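Tirari Home Setup Kit, reviewed: a simulated apartment, a simulated robot, very real swearing

The Tirari kit promises that you can set up and tune a mobile robot in a rendered apartment before the real one gets anywhere near your grout. I spent a month as its maintenance crew. My robot has never needed oil, and it has still eaten most of my evenings. 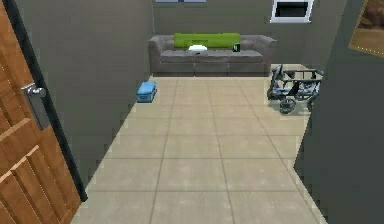

CLELTOVON, 27th June

Setup begins with the apartment. You get a paneled door, a tiled floor, a gray sofa and enough things lying around to make route planning interesting. The blue box by the wall is a fair test. The wheelchair is a mean one, all thin tubes, and my first collision settings treated it as mostly air. Raising the safety margin to 30 fixed that and also convinced the robot it could no longer fit through doorways. I settled somewhere lower after a long talk with Gizella Lengyel in support, who has clearly had that talk before.

Then comes the robot. Calibration depends on the square markers on its own body, and the manual covers this on page 119, well after the part where you need it. If the markers don't register, check their positions in the body file first. I checked everything else first. The error you get is 2133, which the manual lists as "other."

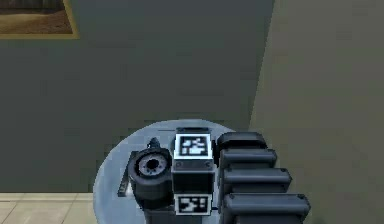 Review by Yến Ninh

The model itself is nicely done. The joint housing has its ring of bolt holes, and the black arm segments are separate pieces – handy when one of them is rotated wrong and you have to find out which. I'd like a reset for each joint. At present there is one reset, and it takes your marker settings with it. Save a copy of the body file before you touch it.

Compared with the Durholm package I used in May, Tirari loads slower and explains less, but its settings stay where you put them. I'm keeping it. Four stars, with the fifth held back until somebody moves page 119.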